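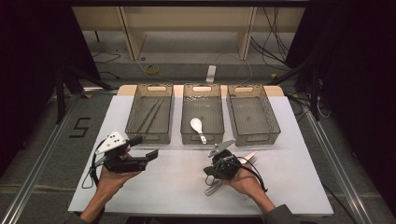

Drawer day at the Plulemside kitchen, the long version

203 shares 50 comments

Quick one, typing this standing up. We finally did the utensil drawers at Plulemside. All of them, plus the two bins under the sink and the box from the Filstead move that was never opened. One morning in January, finished mid afternoon, no lunch. Captions below, a line or two each, will fix spelling later. Probably.

System was simple. Everything out. One kind of thing per basket. Whatever has no basket waits on the table until it gets one. Ragnvald Söderlund wanted labels first, Costel Obradović wanted to just start, so we just started.

The baskets
Smoky plastic, slatted sides, cut-out handles at the short ends. Three in a row on the white table with a little gap between so you can grab one without dragging its neighbor. Very pleased with the see-through. You can tell what's in there without leaning over.

Tweezers, left basket
Long thin metal ones. Started the left basket with these. I like them for turning small stuff in a hot pan, Costel uses them for olives. Do not put them in with the forks, they vanish.

Spoon, middle basket
White plastic. Just the one so far. The rest of the plastic spoons were still in the Filstead box at this point, under the napkins.

Fork
Silver one, on the table and not in a basket. Right basket still empty and waiting. Long talk about weather forks get their own or share with the knives. They get their own. Final answer.

The Filstead box
Taped on all four sides, then taped again over the tape. Opened with a bread knife, don't tell Ragnvald. Spoons, napkins, a timer with no battery, half a roll of parchment paper.

Bottom drawer
The bad one. Crumbs, a cork, more crumbs. Pulled it right off the runners and took it outside to tip out. Costel did the corners with an old toothbrush and a wet rag.

Top drawer
Not bad at all. Peelers, can opener, the good ladle. Wiped it and put nearly everything straight back, ten minutes tops.

Whisks
Four of them. Why four. Kept two, the balloon one and the little flat one for sauces. Other two are up for grabs, hall shelf.

Twist ties
A bag marked 300. Did not check. Whole bag went to the pantry with the freezer stuff.

Wooden spoons
Oiled the ones worth oiling. Mineral oil, wipe, leave on a towel overnight. The split one is garden property now, it's holding up a tomato label come spring.

Measuring cups
The quarter cup is back!! Was behind the drawer the hole time, stuck against the cabinet wall. If you've been using the half cup and guessing, you can stop now.

Forsberg tray
The old insert from the Forsberg set. Nice thing but too wide for every drawer we own. Tried it sideways. Tried it in the pantry. Going back to the Jerevwood place where the drawers are deeper, if somebody is driving up.

Knives
Knives stay on the wall strip. Butter knives got a basket. Steak knives in the sleeve, top drawer, blades to the back please.

Lids
Didn't get to the lids. Don't ask about the lids.

Tea towels
Folded in thirds, Ragnvald's way, so they stand up in the drawer. He re-did mine.

Labels
OK so we did do labels in the end. Masking tape and a marker, short words, one per basket. FORKS is a bit crooked.

Drawers back in
Bottom one sticks on the left. Rub a candle stub on the runner, pull it in and out a few times, much better. Needs doing again in a month or so I'd guess.

Leftovers
Hall shelf: two whisks, garlic press (stiff), the timer, one melon baller, a jar opener. Take what you want before the end of the month, rest goes to the thrift store.

Still to do: lids, the spice rack, and the cabinet over the fridge that needs the tall ladder. Costel has the ladder. If you've got spare baskets the same size, we could use a couple more, leave them by the back door.

Share this gallery
851 views 203 shares 50 comments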